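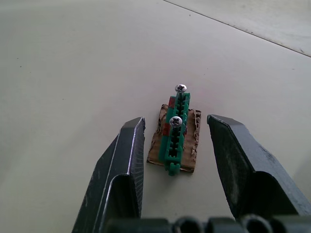 Stadbridge Tinkerers Forum > Workshop > Storage and Sorting

Keep it or bin it: the odds and ends drawer
Views: 2000

lefthandthread
Posts: 292

I am sorting the drawer. You all have the drawer. Mine has reached the stage where it has to be opened with a butter knife, and I've been told (by the household, with a look) that it gets dealt with before July or it gets dealt with for me.

Most of it is easy. Dead batteries to the depot, wall plugs in a jar, fuses in another jar I'll never open. What stumps me is the stuff that used to be part of something. There's a green plastic strip with a row of little slots down the middle, sort of ladder-ish, with cross-head screws in it and a bit of dark red showing underneath. It's on a scrap of torn corrugated cardboard. I must have put it there for a reason, because I don't usually give my rubbish a mattress.

Also on the pile: a small grey junction box and a lid. I suspect they belong together but wouldn't swear to it in court.

What are people's rules? Do you keep parts you can't name?

mrs_grommet
Posts: 266

Rule in our shed is if you can't say what it came off, out it goes. I brought this in after we moved house with a biscuit tin full of brackets, then moved again with the same tin. Those brackets have seen more of the country than my mother.

The box I'd keep. The green thing I'd bin without taking my hat off.

offcut

Disagree completely. The day you bin it is the day before you need it. I threw out a plastic clip from an old Rajput pedestal fan and spent the following summer with the fan tied to a chair.

Have you looked for a part number on the back of the green one? Moulded plastic bits often have something on the underside if you tilt them under a lamp. And write on the cardboard, whatever you decide. That's the best use of cardboard. "Green thing, origin unknown" is still better than nothing when you find it again in six years.

lefthandthread

Haven't turned it over yet. I was worried about the red bit going somewhere without me. Will try tonight with a tray underneath.

mrs_grommet

Six years! You're proving my point for me. If you haven't needed it in six years it's an ornament.

offcut

I have needed things in year seven.

solderandsons

Can we go back to the junction box? A box without a lid is a very small plant pot. Before you file it anywhere, offer the lid up to it. Look at the rim on the lid and see whether it sits inside the walls or over them, then check whether the corner holes line up with the screw bosses in the box. If the lid rocks, it's from a different box, and you will never find that box.

If it does fit, screw it on loosely straight away and put it away as one thing. I used to keep all my lids in a Kaner tub and all my boxes on the shelf above. Lovely to look at. Useless.

lefthandthread

Right, box and lid next to each other on the big table, good light, no excuses. The box has bosses in the corners and thin ribs up the outside. The lid is square with a shallow raised rim. Same sort of grey, for what that's worth, though in my experience everything in the world of small boxes is the same sort of grey.
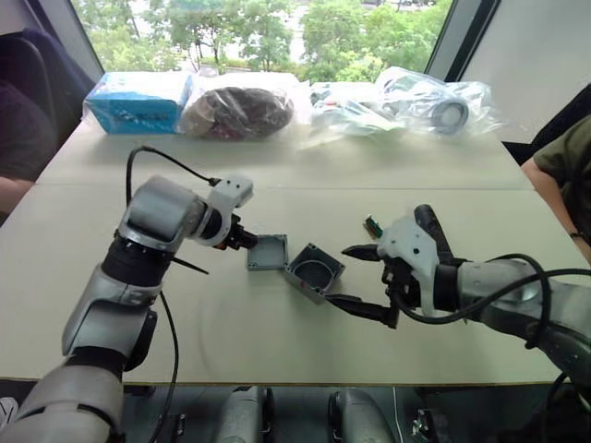
gumnutgarage

Colour tells you nothing with those. I had a pair that matched beautifully and were a whisker different in width, and I filed the lid down to suit, and then it leaked every time the sprinkler went round. Measure both with calipers before you go getting attached. And if it's ever going outdoors, see if there's a groove for a seal. No seal, no garden.

solderandsons

Filing a lid to fit. I need a sit down.

gumnutgarage

It was a long weekend.

mrs_grommet

New ones cost less than a coffee, I'll just mention that and leave.

offcut

You said that about the fan clip.

mrs_grommet

I said that about the fan.

lefthandthread

Calipers are in the drawer, naturally. The lower part of the drawer.

For now the box and lid are going in one zip bag with a question mark on it. The green strip stays on its cardboard until I've had a proper look underneath. If anyone recognises the description (slots, screws, dark red something behind) please say so, even if the answer is embarrassing. I did wonder whether it came out of the old Unetico doorbell, but I also wondered that about a spring, a washer and what I'm fairly sure is a coat button.

offcut

Keep the button too.

mrs_grommet

Don't encourage him.

solderandsons

Small bags, one item per bag, and put the date on. If it's still unopened when you next run out of bags, you're allowed to tip it out and reuse the bag. That's how I settled it at our place, and the bin hasn't been short of work.

lefthandthread

I can live with that. Bags bought, marker found, first one dated May 31, 2021. Drawer now opens with a teaspoon.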